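Ticket: Prillum case humidity alarm, east gallery
Status: open, was closed, reopened
Priority: high (loan objects)
Opened: 10 July 2018

Problem
Case 2 in the Vasseur textile show keeps throwing a high humidity alarm. Case 1 is fine, same room, same model, same silica. Alarm clears by itself then comes back overnight. Lender wants the readings so please don't reset the log again.

What we know so far
- Started after the label change, when the case was opened for the new mount
- Logger in the case is the Troneo one, wall display is the Jaltard
- The two don't agree. Troneo high, Jaltard normal
- Room itself steady, HVAC says no faults

Tried, first pass
Swapped batteries in the Troneo. No change.
Restarted the Jaltard base station. Lost the display for a bit, came back, no change.
Checked the alarm limit. Someone had it set per room and not per case, fixed that. Alarm went quiet. Closed ticket.

Reopened
Alarm back next morning. So not the limit, or not only the limit.

Second pass
Swapped loggers between case 1 and case 2. The alarm stayed with case 2, so the Troneo is probaly telling the truth and I take back what I said about it on the phone.
Jaltard sensor for case 2 turns out to be paired to the storage room. Re-paired. Now both read high. At least they agree.
Gasket on the left door looks ok by eye. Paper strip test: strip pulls straight out at the bottom corner, holds everywhere else. Think that's our leak.
Tightened bottom hinge. Strip holds better but still not right.

Prillum support called back. They say the gasket can get pinched if the door is shut before the lock pin is fully up. Replacement strip is a stock part, 31 dollars, ships in 10 days. Asked for faster, waiting. They also asked if we recondition the silica between shows. Said yes, need to check that we realy did. Last entry I can find is October.

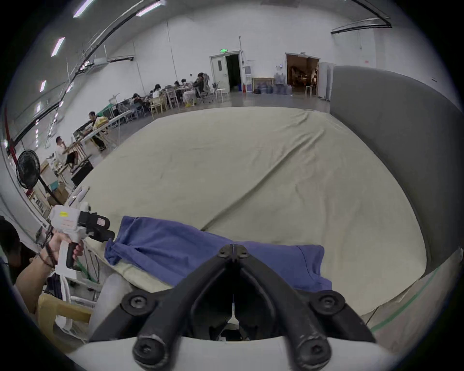

Blue cloth on the beige mat, creases in the mat cover.

Still to do
- order gasket strip (PO needs a signature, anything under 2,000 can go through the front office)
- new silica in case 2, log the date this time
- strip test again after, both doors
- export Troneo log as csv for the lender, full run, no gaps
- tell front desk to ignore the beep but NOT unplug it

Workaround for now: tape on the inside of the bottom corner, archival only, off the glass. Case stays shut. Piece stays in unless we get two bad nights in a row, then it goes back to storage and we put up the card.

Update: one night with tape, no alarm. Leaving open till the part's in.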